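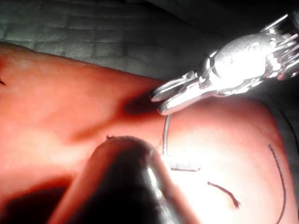 December 20, 2018

Sourdough starter log, still going, still on the shelf over the centrifuge where it's nice and warm. (Not IN the lab fridge. I keep it well away from anything with a label on it, promise.)

So the rye batch finally woke up! I switched from the Travetti white flour to the coarse rye from Kolari on the last feeding, same jar, same spoon, and by lunch it had climbed past the rubber band and was pushing at the lid. Smells like green apples with a bit of paint thinner behind it, and I'm told the paint thinner part means it's hungry. Fed it again at 4 and went home.

Recipe as I made it last night, so I quit losing the sticky note: 400 grams flour, 5 spoons of starter, water until it feels like an earlobe, salt, 30 minutes of leaving it alone before folding. The crust came out great. The middle was gummy near the bottom, and I think I cut it too soon because the kitchen smelled so good and I have no self-control.

Things to try: hotter pan, longer second rise, maybe less water. Feng's oven runs cool so his times are useless to me, but his trick of dusting the basket with rice flour is a keeper, no sticking at all.
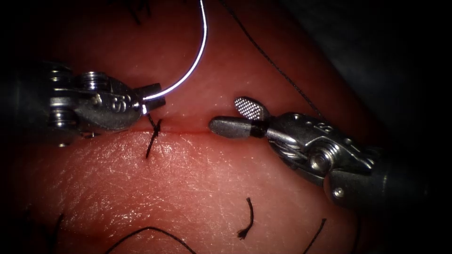
Aurelia Surdu thinks the gummy part has nothing to do with cutting early and that I'm just pulling the loaf out too soon. She says to stick a thermometer in the middle and stop going by color, and that rye wants to sit overnight in a towel before anyone goes near it with a knife.

Overnight! OK, fine. Next loaf goes in the towel. Need to buy a thermometer, more rye, and a jar with a looser lid before this one pops.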